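Wudine module qualification, status at 16th December

Testing of the Wudine 8 GB office modules continued on the Uddale and Gudeta boards. Of 1,640 modules received, 21 failed the first memory pass. All 21 came from one reel and have gone back to the supplier.

Standby current on Gudeta is still above target. A revised voltage table brought it down by 5 percent – less than planned. Boot times on Uddale did not change.

The 50-hour heat run has been completed on Uddale only. The Gudeta run needs the second chamber, which is booked until March. 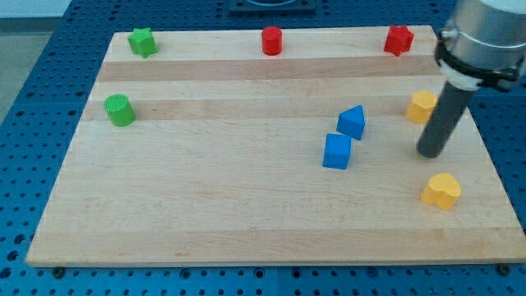

Plollomari replied to the draft that the Gudeta run should not wait for the chamber, and asked for a shorter run at room temperature first. We can start one on the current firmware. Results would go in the next report.

Spending is within budget.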